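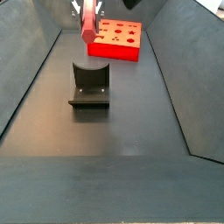
Shared Arm Benches at Guselthorpe: Your Questions

Updated 2018-04-12 by Nikau Harawira

We get a lot of lovely emails from people who've just been given bench time, and a fair few of them ask the same things, so I've gathered the usual ones here. Have a read over a cuppa before your first session, and if yours isn't covered, please do write in!

Do I need an induction if I've used an arm somewhere else?

Yes, I'm afraid so, even if you've been driving arms for years. The induction takes 40 minutes and most of it is spent at the bench finding the stop button, the isolator and the way out. Every lab puts these in different spots, and you want your hand to know where to go before you need it to.

How fast can I run?

The limit on the Ormont benches is 135 millimetres a second whenever anyone is inside the marked line, and that includes you. With everyone behind the line you may go up to 700. Please start slow with any new program, though - a move that looks perfectly sensible on the screen can come in much closer to a wall than you'd pictured.

What should I check before the first move?

Give the fixtures a gentle push with your hand. Anything screwed to the floor of the enclosure ought to stay put, and if it rocks, tighten it or leave a note for us and pick another bench. Then look at the finger pads, and at whatever bolts hold your part together. A nut that has worked itself halfway off over a long afternoon is easy to miss. 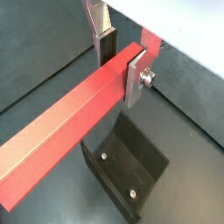 Do the same check again after any bump, however small it seemed. We ask for an entry in the Dumex log as well, just a line or two, and I promise it won't be held against you. We had eleven good reasons to tidy up our bench rules in March and every one of them came out of that log.

Can I reach in while the arm is holding something?

Not while it's powered, please, not even to nudge a part straight. Press stop, wait for the light on the cabinet to change, and then reach in from the front. Remember that a stopped gripper may still let go, so keep your fingers out from underneath.

Can I bring my own parts?

Of course, we love seeing what people come up with. Round off the sharp corners, keep each piece under 2 kilograms with its fittings on, and label it with your name somewhere the gripper won't rub. Parts left behind go on the Jardine shelf by the door.

Can I work on my own in the evening?

You can write programs and replay old runs on your own, as late as you like. Moving the arm needs a second person in the room who has done the induction, and they should be near enough to reach the stop button (being on the phone to you from the kitchen doesn't count, sorry).

Who do I ask if I'm not sure?

Me, in the first instance! My desk is just past the benches, and I would much sooner be interrupted than find out later. If I'm away, leave the arm parked and send a note to the bench mailbox.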